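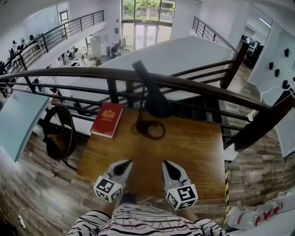

Staltthorpe Robotics Club: help tickets
Ticket: right-hand marker cube drops out of tracking
Opened by: Ming-te Man
Team: Skultden
Priority: medium (going up if we can't fix it before the June showcase)
Status: solved, see the last few entries

What's going wrong

Hello all! We're the team doing the two-handed tidying project, where one of us holds a pair of hand-held grippers, does the job ourselves, and the software follows the marker cubes so we can play the movements back later on the arms. It is brilliant fun and I'd recommend it to anyone who is bored of line followers.

Our trouble is the right cube. The left one tracks beautifully from start to finish. The right one is fine for a while and then its position freezes, or (worse) it leaps sideways by a hand's width and comes back. When we replay it, the right arm does a sort of flinch. The job we're recording is simple: pick up a book, turn it to face the other way, put it down again.

Setup, so you don't have to ask:
Head camera on whoever is doing the task
Two grippers, one cube on each
Wooden table on the landing, by the stair rail
Recording on the club laptop with Vasta, our own tracking program (the current version, I checked)
Frame rate set to 60

What I've tried already:
Restarted Vasta. No change.
Restarted the laptop. No change.
Wiped both cubes with a dry cloth. No change, but they look lovely.
Recorded with the lights on and then off. A bit worse with them off, I think, but it's hard to be sure by eye.

Any ideas very welcome. I'm up there most evenings and happy to test anything, however daft.

Ming-te

Reply from Angus Paewai

Great write-up, thank you! I love this project and I've been hoping somebody would break it in an interesting way.

First question: does the fault follow the cube or the hand? Swap the two cubes over, tell Vasta you've done it (Settings, Cubes, Swap left and right), and record the same task again. If the left hand starts jumping, it's the cube. If it's still the right hand, we look elsewhere.

Could you also send me the tracking log from a bad run? It's the text file that sits next to the video. Don't trim it, I like the boring bits.

Angus

Reply from Ming-te Man

Swapped and recorded. Still the right hand! So the cube is innocent and I apologise to it.

Log attached. The bit I noticed is this, which comes up again and again:

RIGHT faces found: 2
RIGHT faces found: 1
RIGHT faces found: 1
RIGHT pose uncertain, holding last
RIGHT faces found: 0
RIGHT lost

The left one hardly ever goes below two.

I also tried holding the right gripper completely still in mid-air and it tracked perfectly for as long as my arm lasted. It only goes when I reach across for the book and turn my wrist.

Reply from Angus Paewai

Oh, that's a very useful log. Look at the order of it: two faces, one face, uncertain, lost. It goes downhill in steps, so I don't think it's a crash or a bad cable. Vasta is slowly running out of things to look at.

When only one face is visible, and especially when it's square on to the camera, the software can find two tilts that fit the picture almost equally well. It picks one, then changes its mind, and there's your sideways leap. With two faces it has far less room to get it wrong.

Three things to try, one at a time please, with a recording after each:

1. Exposure. If it's on automatic, the camera may be slowing down the shutter whenever your head swings away from the big windows, and a quick wrist turn will smear the pattern. Fix it by hand. Start at 2000 microseconds and bring the gain up until the black squares look properly black and the white ones aren't glowing.

2. Cube angle. Check how the right cube is sitting on its mount compared with the left. A small twist could be enough.

3. Your reach. Try starting with your body turned slightly towards the book so that your wrist doesn't have to do all the work.

I'd do the exposure first. It's free and you don't need a screwdriver.

Angus

Reply from Ming-te Man

Exposure done! It was on automatic, well guessed. Fixed it at 2000 and turned the gain up to 12.

Definitely better. I ran the book task 40 times with the old setting and 40 times with the new one (yes, I know, but I had a podcast on). I counted any run where the log says LOST for the right hand.

Automatic exposure: lost in 27 runs
Fixed exposure: lost in 12 runs

So that's a big chunk of the problem gone, and the replay looks much smoother already. What's left always happens at the same moment, at the end of the turn, just before I let go of the book.

Moving on to the cube angle tomorrow. I haven't touched anything else, I promise.

Reply from Angus Paewai

Forty runs each! That's the sort of testing I dream about. Please save both sets, the younger group could use them for the session on measuring things properly.

The same moment every time is good news. Step through one of the bad runs slowly and stop just before RIGHT lost. What is the cube showing to the camera?

Reply from Ming-te Man

Stepped through five of them. Same story each time. As I finish the turn, the cube rolls round until only one face is towards my head, then my sleeve comes up over the edge of it and the pattern isn't complete any more. I was wearing a fairly roomy top. Rolled the sleeve up and tried again and it lasts a bit longer, but it still drops to one face.

I also got the two grippers side by side and looked straight down on them. The right mount has been screwed on one notch round from the left. You'd never spot it unless you were looking for it, and I've been staring at the thing for weeks.

Reply from Angus Paewai

There it is! The mount has notches so that the cube can be turned, and the setup sheet doesn't say which one to use. My sheet, my fault. I'll put it right.

Take the cube off, move it round by one notch so that it shows two faces at your usual resting position, and tighten it until it doesn't wobble. Then you MUST redo the cube-to-gripper calibration, or Vasta will think the fingertip is somewhere it isn't. Tools, Calibrate gripper, pick Right, then put the finger tip on the dot on the calibration card and tilt the gripper gently in all directions until the bar is full. Slow and wide is better than quick and small.

Keep the exposure as you have it.

Reply from Ming-te Man

Friday, May 15, 2020

IT WORKS. Moved the mount, calibrated (the bar filled up on the second go, I was too quick the first time), sleeves rolled up, exposure fixed.

Another 40 runs. Right hand lost: none. It dropped to one face in three of them for a blink and came straight back with no leap. I played the best run through the arms and the book went round and down so gently that I made everyone come and watch it twice.

One odd leftover: the first run straight after I open Vasta has a short pause before either cube appears. It doesn't bother us, we just wait for it, but I'm mentioning it in case it matters.

Reply from Angus Paewai

Wonderful!! Very well done, and thank you for sticking to one change at a time.

The pause at the start is known. Vasta loads the cube files when recording begins, and it ought to do that when it opens. It has its own ticket, so I'll add your note there.

Changes made to the setup sheet:
Set exposure by hand before recording, start at 2000
Turn both cubes to the matching notch, two faces towards the head camera at rest
Roll up loose sleeves or wear tight ones
Calibrate again after moving a mount, every time

Marking this as solved. If the right cube goes missing again, reply here and it'll reopen by itself. And do put your name down for a slot at the showcase, the sheet is on the door.

Angus

Reply from Ming-te Man

Name is down! We're going to try stacking two books next, so expect another ticket.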